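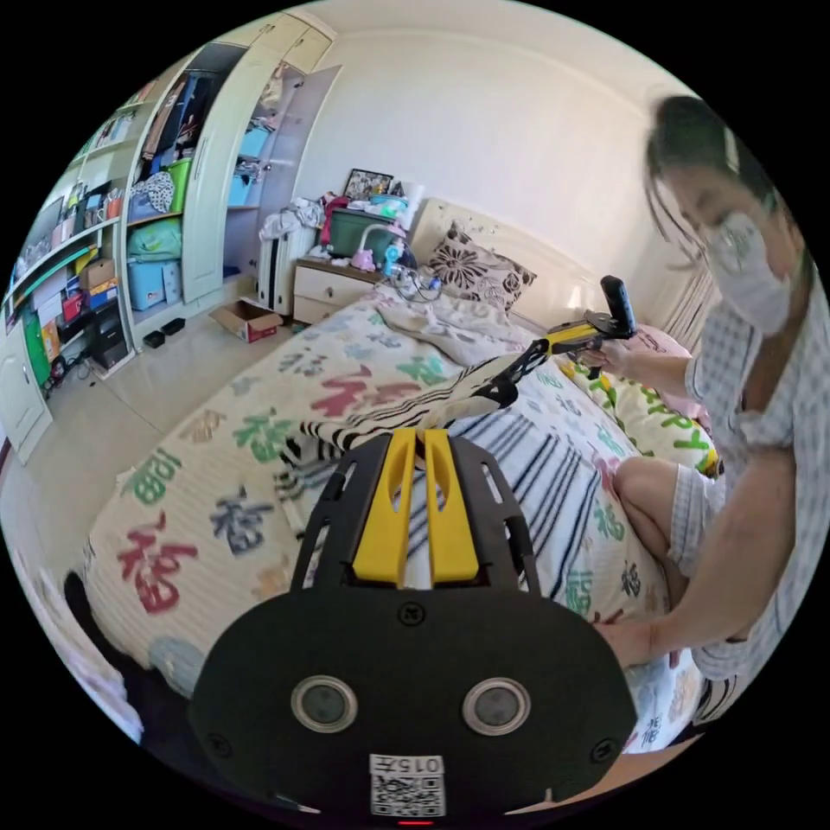

Photo: Dougal Galbraith / Cisach Home Support

Progress report to the Neretti Fund, 26 December 2020

The bedroom strand of the Ultovach project has used 60 of the 90 hours agreed. Work in November went on bed-making and on clearing the surfaces near the bed, as set out in the plan. 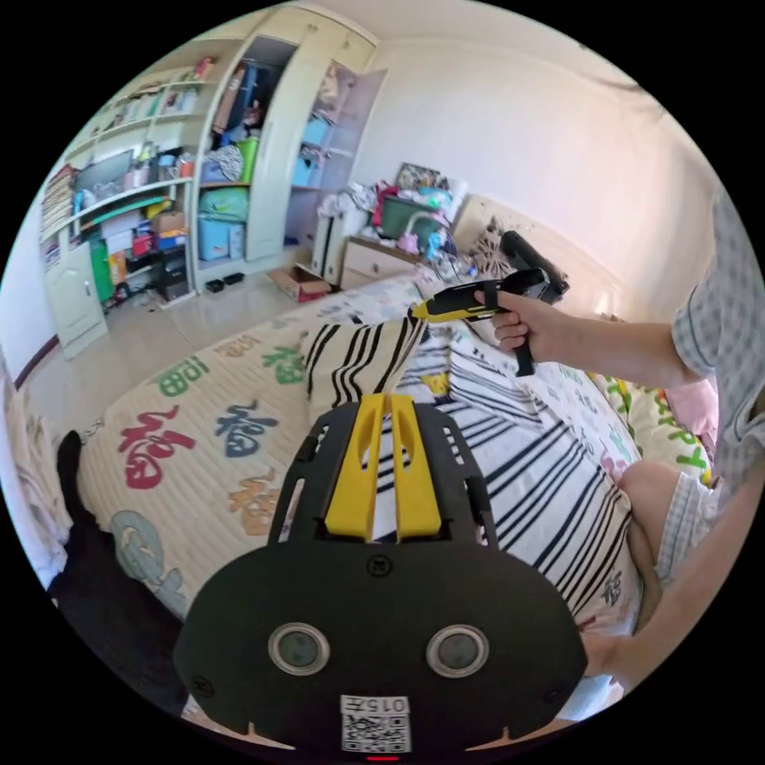

Storage remains the slow part. Wardrobe shelves fill up again between visits, and clothes end up on the bed or the radiator. We have moved 24 hours from the kitchen strand to cover this, as agreed by phone with Ms Hrytsenko.

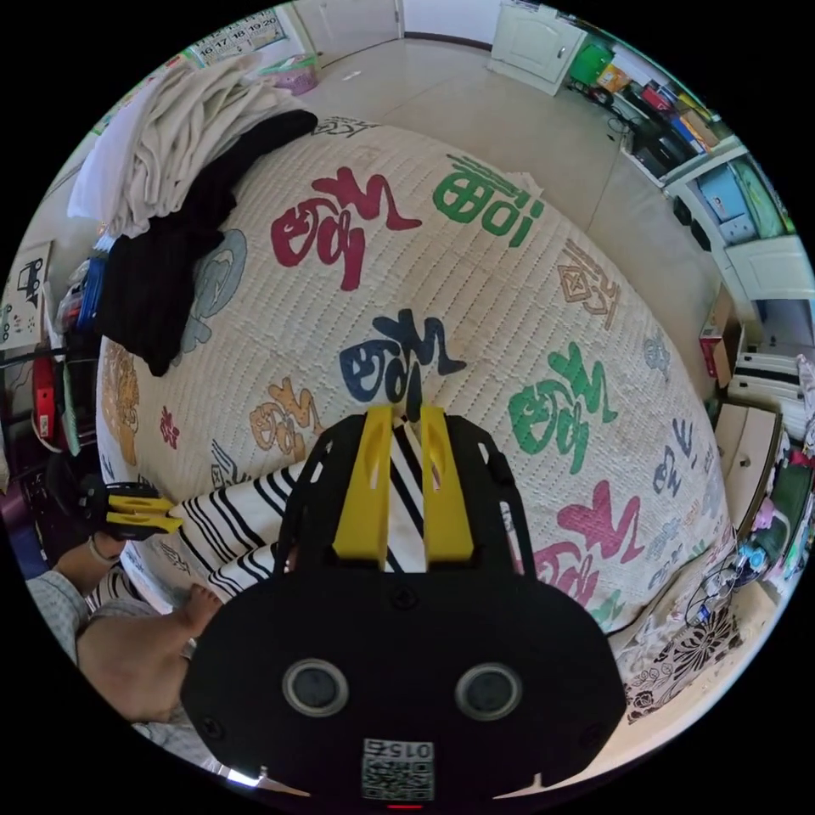

Striped fabric held out over the bed cover, with folded clothes behind.

Masks are still worn at every bedroom session. Spending on bedding and storage boxes stands within the 2,000 set aside, and no further money is requested this quarter.

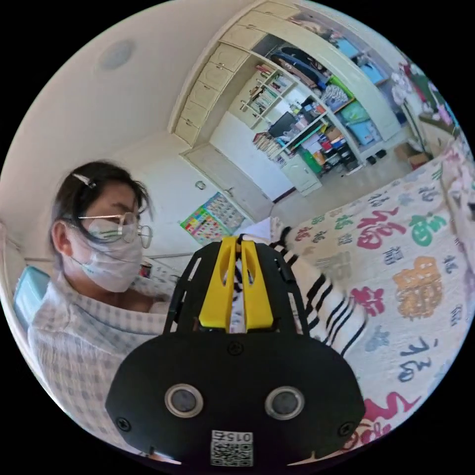
Beside the bed, with the printed quilt on.

Next steps are the wardrobe, then the open shelving. Receipts follow by post.

Dougal Galbraith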